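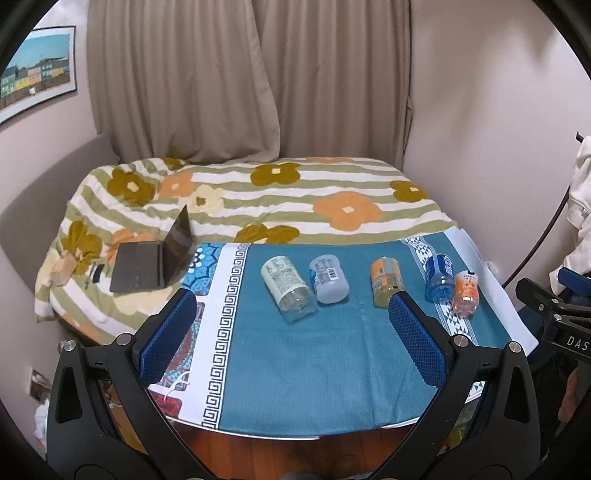 Hand-held gripper with blue mesh finger pads, in use with bottles.

Munum Finger Pad Set for hand-held grippers

The set contains 2 blue finger pads and the silver screws to fasten them. It fits the black Munum finger frame with the triangular cutout. Item no. 286.

Changing the pads
Open the fingers fully and lay the gripper on a soft cloth. Loosen the screw at the top of each finger mount and pull the old pad straight up. Clean the mount with a dry brush. Put in the new pad with the mesh side to the inside and tighten by hand only. The plastic thread does not like a power screwdriver.

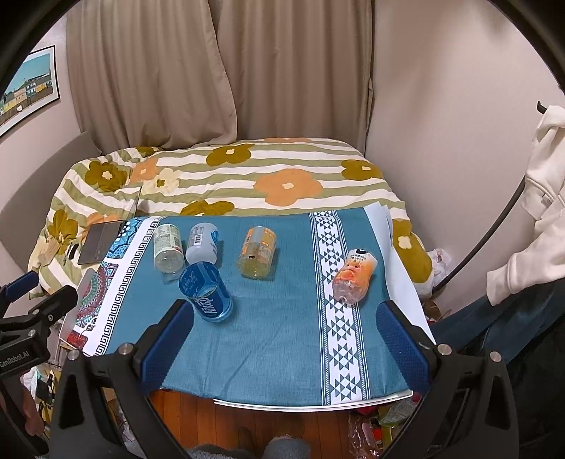 After the change, please close the fingers slowly and look if both pads meet at the same height. If one pad stands higher, open its screw half a turn and press the pad down. Then try with a few light bottles before you go back to normal work.

Wipe the pads with a damp cloth after 11 hours of use. Do not use alcohol, it makes the mesh hard.

Pads are sold only in pairs. Orders which we receive before May are sent from our Frandsen store. Questions about fit: please write to Jytte Vídalín, spare parts.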